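We use cookies to improve your experience. By continuing to browse you agree to our Cookie Policy.

Tamara Stasiv
19 October 2021

Everyone keeps sending me that Penevwood piece about how clear plastic egg trays will "change your fridge." I have questions.

First claim: you can see how many eggs are left. I could also see that in the carton. By lifting the lid. Took me one second.

Second claim: fewer broken eggs. Fewer than what? I've broken maybe 6 eggs in my life between the store and the shelf, and most of those were the bag's fault.

Svitlana Antoniuk swears by hers and has had it since June. Fine. She also irons dish towels.

My real problem is washing it. Every cup is a little pit with ridges around it. A cardboard carton you just throw out when it gets gross.

And you're touching every egg an extra time to load the thing. The article skips that part completely.

Also the "holds a week of breakfasts" line. Whose breakfasts? I go through 10 if my sister visits and none if she doesn't.

Anyway I caved and tried one. The bowl is where my eggs used to live and I'm still not sure it was worse. You can see in there too, and it washes in two swipes.

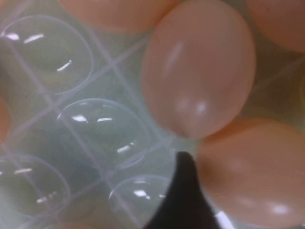
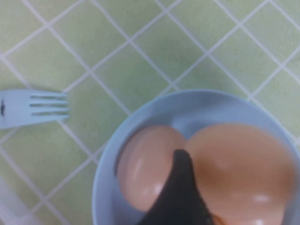
Eggs in the clear tray, then two in the blue bowl. Tell me which one needed a 2000-word article.

If anyone has had one of these trays for years and it hasn't gone cloudy, speak up. I'll wait.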